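Packaging Waste from Online Orders in a Shared Student House
Darmawan Simanjuntak, Term Project Report

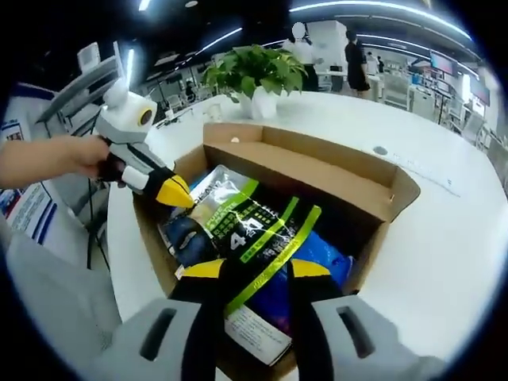 1. Background

Most of the shopping in our house is delivered. I wanted to know how much of what arrives is packaging, and whether the people living there could cut it down without buying less. The house is in Bredska, where paper and card are picked up every Tuesday but soft plastic is not picked up at all.

2. Method

Housemates kept all packaging from deliveries during January. I sorted it into card, soft plastic and mixed material, then weighed each pile on a kitchen scale. Food waste was left out. Two parcels were opened before the scale arrived and are not in the totals.

3. Results

Card made up 69 percent of the weight. Soft plastic was light but took up the most space in the bins. Mixed packs, such as foil bonded to plastic, were the hardest to deal with – the Cidlow recycling center does not accept them. Orders from Trestex used paper filler, and those could go straight into the card bin once the tape was off.

4. Problems

The scale only reads in steps of 2 grams, so very small items were weighed in batches. One housemate was away for the last week, which probably lowered the total.

5. Next steps

I would repeat this over a full term and add a second house. Grouping orders into one delivery should also be tested – we talked about it but did not try it.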